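The Year I Stopped Buying Towels

Thursday, August 12, 2021

My grandmother's linen closet smelled of lavender soap and hot cotton, and when I was six I thought it was the best room in the house. It wasn't a room, of course. It was a closet with a bulb on a string. But everything in it was folded so flat and stacked so straight that I used to run my finger down the edges like the pages of a book.

I did not inherit this talent. For most of my adult life my linens lived in a heap, and every time I couldn't find a dish towel in the heap I went out and bought more dish towels. In February, when we were all home and going slightly strange, I finally dumped the lot on the bed and counted. Sixty-three towels! For two people and a dog!

So I called Piroska Kun. She ran the laundry at the old Harnard Hotel for 26 years, she lives two streets over from me, and she has opinions. I asked her where I should start and she said, "With the ones you hate." I hated quite a lot of them, as it happened. The scratchy beach ones went, and so did the white set from Brellska that had turned the color of dishwater (my fault, I'd washed them with a navy sweatshirt), plus anything with a hem hanging off.

What I kept surprised me a little. The fancy waffle-weave things I'd paid too much for at Jenier are gone, and the cheap cotton ones from the street market are still here, softer every month. Piroska says thin towels get a bad rap. They dry fast, they don't go sour on the hook, and you can fit a whole week of them in one load. She also made me give up fabric softener, which I fought her on for weeks. I'd been using it since college. She told me it coats the cotton and then you wonder why your towel just pushes the water around your back. I switched to half the detergent and a splash of white vinegar, and I hate to say it, but she was right.

Then came the folding. Piroska folds in thirds, long sides first, then in half, then in half again, so the fold faces out and the raw edges hide at the back. She can do it while looking out the window and complaining about parking. I can do it if no one talks to me.

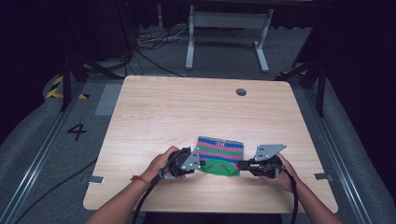 My friend Zoia Holovko thinks thirds are a waste of effort. She's a roller. She rolls everything, including pillowcases, and stands them up in an old wine crate from Benedetti, the grocery on our corner, so she can see every color at once. I tried it for a month and I get the appeal, especially if your shelves are deep and you're short like me. But my rolls came undone whenever I pulled one out, and the dog took that as an invitation.

We've settled on a truce in my house. Bath towels in thirds, washcloths rolled, dish towels in the drawer by the stove, and one basket for rags that I'm allowed to stuff any way I please. I'm very fond of that basket. The fitted sheets are still in a ball on the top shelf, and Piroska has promised to come by once the weather cools off.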